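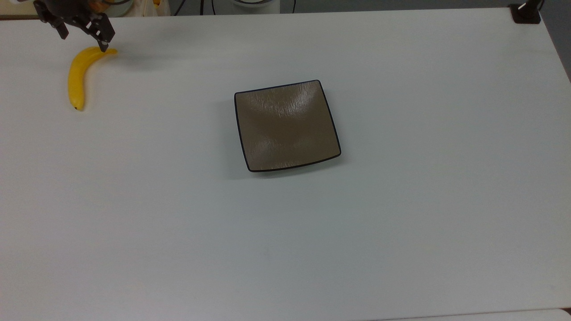 Can you build a decent desktop arm and gripper at home from a kit, without a machine shop? Mostly, provided you own a drill, a good set of hex keys and more patience than the box suggests.

I have had the Undero gripper kit since February, bolted to the end of an arm that I put together from three different shopping carts and one act of generosity at our shared workshop. The kit is the wrist body, two fingers, a servo, a control board and a bag of screws that I will come back to. It is sold as an evening project. It took me five evenings, one of which went entirely to looking for a screw.

First, the manual. It is a folded sheet the size of a road map, with drawings that were clearly made by somebody who already had a finished gripper in front of them. Step 4 shows the servo horn going on. Step 7 shows it going on again, facing the other way. I followed step 4, then step 7, then the advice of a stranger on the Undero forum who said to ignore both and center the servo electrically before you touch the horn. The stranger was right. Do this first. If you don't, the fingers will try to close through each other the moment you apply power, and the noise is expensive.

The screws come in one bag, four lengths, unsorted. Two of those lengths differ by so little that I ended up standing them in a row on the bench like a school photo. Put a long one in the wrist bracket where a short one belongs and it will reach the cable channel and nip the insulation. I know this in some detail. A replacement cable is not in the box, but there is a sticker.

Once together, though, it is a solid thing. The black finish has held up to my handling, which includes dropping it. There's very little slop in the wrist, and what there was went away after I took it apart and added a drop of thread locker to everything that looked at me funny. The fingers aren't a matching pair: one is a slim plate and the other is a chunkier piece with holes in it for bolting on pads or sensors. I thought this was ugly for a week and then got used to it. The slim one slides in close to an object and the fat one does the pushing, and I've now stopped wishing for two of the same.

Mounting was the part I'd been dreading. I had bought a Flillberg table clamp for the purpose and it is a good clamp. It grips, it stays put, and it can be moved to another table when the laser cutter people want theirs back. My only gripe is the handle, which ends up under the tabletop exactly where a knee goes. If your table has a thin top, put a scrap of plywood under the jaw. Mine flexed enough at full reach that everything the arm did had a small nod at the end of it, like a butler.

A word about the table itself. Use a white one, or at least a plain one. I started on a workbench with 20 years of glue and saw marks on it and the vision side of things was hopeless. On a bare white top it finds a banana without any drama. Shadows still bother it in the late afternoon, so I run the ceiling lights and pull the blind.

The software is called Destik and it's free, and you can feel that. The installer asks for your permission 11 times. Then it's fine! You get a jog panel, a way of recording positions and a grip force slider that goes from 0 to 100. It doesn't say 100 of what. I have settled on 20 for fruit. At 80 I produced something that I scraped off the pads with a putty knife. There is also an automatic mode that picks the force for you, and its opinion of a ripe banana is much too high – go manual.

My test job, for what it's worth, is moving a banana onto a plate. People at the workshop find this less impressive than I do. It's a decent test, because a banana is curved, it's soft, it rolls a bit when nudged, and the place you'd like to grab it depends on which way it's lying. Picking it up by the stem end sounds clever and then the whole thing swings. Closer to the middle works better. The plate adds its own fun, with a raised rim that the banana will happily catch on if you come in low. I lift high, cross over, and lower slowly. It manages the job roughly four times in five on a good day, and the misses are nearly always at the grab.

I did try the rival. The Duman kit costs less, ships faster, and has a manual you can read. It also has plastic gears. I stripped a set in the first month, ordered another, and stripped those too while trying to show somebody that the first time had been my fault. If you only want to pick up foam blocks, buy the Duman and enjoy the better paperwork. For anything with weight or an awkward shape, I'd pay the difference.

Things I would change on the Undero, in case they read reviews. Sort the screws. Put the board's reset button somewhere a finger can get to once the cover is on, since at the moment I use a chopstick. Ship it with rubber pads, because bare fingers on anything smooth are a lottery, and the pads sold separately are priced as if they'd been blessed. I cut mine from an old bicycle tube and they have outlasted two batteries in the workshop clock.

Noise: a whine when holding, worse when cold. The woodworkers have complained about it, which I enjoyed, considering the planer.

Would I buy it again? Yes, with the bicycle tube already cut and a free weekend, and I'd skip the carrying case, which fits the gripper only if you remove the fingers. Get the spare servo horn when you order. It costs next to nothing and you'll want it around step 7.

Four stars out of five. The missing one is somewhere under the bench with that screw.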